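The winter I learned to sit still

I moved to Dredinthorpe with 2 suitcases and almost no patience. January there is grey, properly grey!

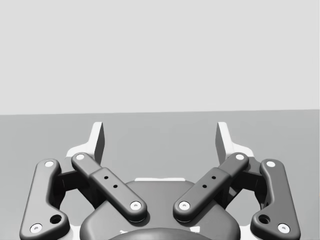 Plain grey, above and below.

So I started walking to Urden and back, 164 steps up the hill first (my knees still complain).
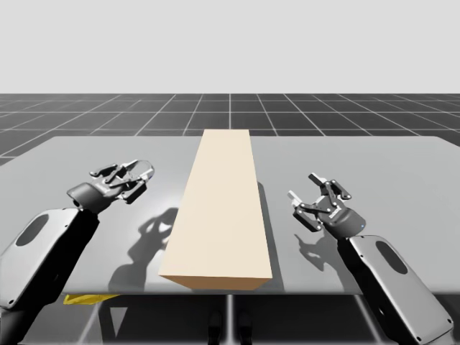 Slow mornings

I gave up the radio, then toast, then went straight back to toast. Bliss.
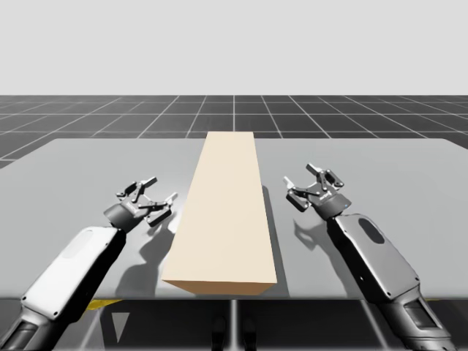
By June I was sleeping like a log and I'd stopped checking the clock.

Related
Zervas on foot
Ollden's 700-year-old market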